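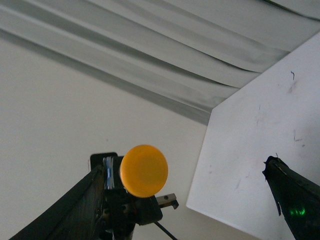

4. Setting up the wrist view for the cloth trials

Right, so by now you've got the arm bolted down and Tadix running (if you haven't, go back to section 3, I'll wait). This part covers getting the wrist camera to give you the same view I had, so your numbers can be compared with the ones in our write-up. It took me most of November to get it down to a routine I trust, and I still do it with the sheet of paper beside me.

4.1 Power the arm up and send it to the Ultthorpe pose. It's stored under that name because the first version of the rig was built there, and I never got around to renaming it.

4.2 Open the live wrist view in Tadix. You want both black fingers coming in from the lower corners and the orange disc near the bottom, a bit left of centre. If the disc has crept up past the midline, the camera is tilted. Loosen it a quarter turn, nudge, tighten, look again.

4.3 Check that the fabric is across the top of the view and the white panel is over on the right. Grey cloth is fine. Patterned cloth is a whole other study and Marisol Gallagher is welcome to it!

4.4 Leave the folds alone. I know it's tempting to straighten them. The method estimates where the cloth's lower edge runs using the shading in the creases, and a flat sheet gives it next to nothing to work with.

Note: Scuffs on the panel don't need cleaning off. I ran a batch with a freshly wiped panel and a batch with a grubby one and couldn't tell the results apart. A new panel is a waste of your budget.

4.5 Keep the lighting soft. Turn off the bench lamp and pull the blinds if it's late afternoon. Hard shadows get read as extra folds, and you'll spend your evening wondering why the edge estimate is wandering down the wall.

4.6 Run the Dvorak check (Tools, then Checks). It takes 138 seconds and it will look like it's hung partway through. It hasn't. Go fill the kettle.

4.7 Start the recording. One full set is 517 approaches. In our set the edge estimate was good enough to attempt a grasp on 435 of them, and I'd be happy to see you land anywhere near that -- if you're way under, redo 4.2 before you touch any of the settings.

CAUTION: Keep your hands away from the fingers while the arm is live, even when it's parked. The Govness controller can resume from a pause without a beep. Hit the stop button first, every time, and then reach in.

CAUTION: Check the cable below the bracket before each set. It needs enough slack for a full wrist turn, but a big loop will snag on the cloth and drag the lot down with it.

4.8 When the set finishes, save it before you close the view. Tadix won't ask. I lost a whole night's run that way and was pretty crook about it for days.

If you get stuck on any of this, send the log and a screenshot of the wrist view to me, Marisol Doucet (two Marisols in the lab, sorry, check the surname). Section 5 goes through sorting the failed approaches.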